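Home | Shop | News | Stockists | Contact

Posted in: Media Releases, Pantry & Home

Brukico basket sets land in Skorcombe this Saturday

August 5, 2023 - I'm Aroha Quinlan, I run Brukico, and I'm thrilled to say our sorting sets finally go on sale today at our shop on Costigan Street! We've been packing orders since March (my poor kitchen) and there are 160 sets ready to go.

The idea's dead simple - a few baskets, some paper, a pen, and everything off the bench before dinner. I tried it at home with whatever the kids had left lying about, and now they put the groceries away without me nagging. Mostly.

Sets are $70 each, and the first 20 customers get a spare basket thrown in. Come and have a go at the sorting table, bring the littlies, write your own labels.

A handwritten "fruits" label goes in front of the woven basket, with a banana and a round red fruit still to be put away.

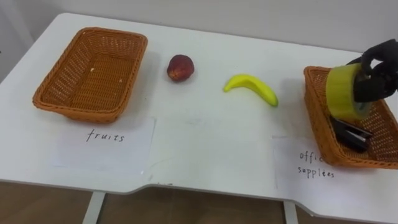
Where to find us

Costigan Street, Skorcombe, from 9 am. Media calls to Benjie Soriano at the shop.

Comments (3)

Mez: Do you post to Tassie?

Brukico: We do Mez, flat rate!

Grandad Col: My writing's terrible, can I buy the labels done?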